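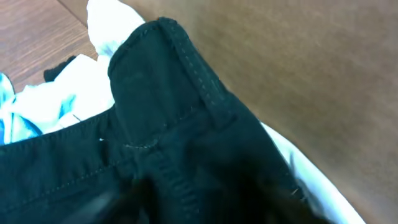

Unit 5: Layout, Themes and Saving in a Browser Card Game

Course 2112, Building Small Games for the Web
Read before the lab. The lab sheet is separate and has its own due date.

5.1 Where we are

By the end of Unit 4 you had a working patience game called Sumine. It deals, it accepts legal moves, it refuses illegal ones, and it knows when the game is won. It looks bad on a phone and it forgets everything when the tab is closed. This unit deals with both problems. We will not touch the rules code at all. If you find yourself editing the file that decides whether a move is legal, stop and go back a step.

5.2 Card size

In Unit 4 the card width was a fixed number of pixels. That has to go. The width of a card should come from the width of the table and the number of columns:

card width = (table width – total gap) / number of columns

Sumine has seven columns, so there are six gaps between them and one margin on each side. Treat the margins as gaps and you get eight. Work out the height from the width and keep the proportions the same at every size. Do not set the two separately.

Set a lower limit of 40 pixels for the card width. Below that the corner symbols run into each other and players start tapping the wrong card. If the table is too narrow for the limit, reduce the gap first. If it is still too narrow, let the columns overlap slightly from the sides.

Long columns are a different problem. A column can grow until it runs off the bottom of the screen. Measure the free height, count the cards in the column, and shrink the vertical offset between face-up cards until the column fits. Face-down cards can be packed much tighter, so shrink those first.

Recalculate on load, on resize and when the phone is turned. Do not recalculate on every move. Only the column that changed needs new offsets.

5.3 Tapping and dragging

Dragging works well with a mouse. On a small screen the finger covers the card, so players prefer to tap. Support both:

A short press with no movement is a tap. Send the card to the best legal place.
A press that moves more than a few pixels is a drag.
A tap on a card with no legal move should give a short shake and do nothing else.

"Best legal place" needs an order, and the order has to be the same every time. Sumine uses foundations first, then a column that is not empty, then an empty column. You may pick a different order in your own game, but write it down in the readme.

5.4 Themes

A theme in this course is one object with four entries: a background, a card face set, a card back and a text color. Nothing else in the program should know what a theme looks like. The drawing code asks the current theme for what it needs.

We supply two themes. Iltar is plain, with large symbols and a flat background, and it is the default. Borbély has a patterned back and smaller, more detailed court cards. Load both and switch between them during a game. The position of the cards must not change, and neither should the timer or the score.

Common mistakes from earlier terms:

Storing the theme inside the game state, so that undo also undoes the theme.
Loading every theme at startup. Load the current one and fetch the others on request.
Choosing a text color that works on one background only. Check the score line in both themes.
Using red and black alone to tell suits apart. The suit symbol must be readable without color.

5.5 Saving and deal numbers

Each deal in Sumine comes from a number. The same number always gives the same deal, provided the shuffle takes all of its random values from that seed. Use deal 2307 to check your work. If your layout does not match the one on the lab sheet, the usual cause is a second call to the built-in random function somewhere in the shuffle.

A saved game is then quite small: the deal number, the list of moves, and the elapsed time. To restore it, deal again and replay the moves with animation turned off. Save after every move – the data is short and the write is quick.

Keep the undo list to the last 50 moves. This is a separate list from the saved moves, which are kept in full.

Settings (theme, sound, left-handed layout) go under their own key. Starting a new game clears the saved game and leaves the settings alone.

5.6 For the lab

Bring a version of Sumine that passes the Unit 4 tests. You will add the resizing first, then themes, then saving. Run the Pament test page after each part and keep the output, as it goes in with your submission. Pament checks the layout at three widths and replays a saved game. It does not check dragging, so test that by hand on a phone if you can get one, or with the browser's touch mode.

Reading for next time: Unit 6, sections 6.1 to 6.3 (hints and automatic finish). Section 6.4 is optional.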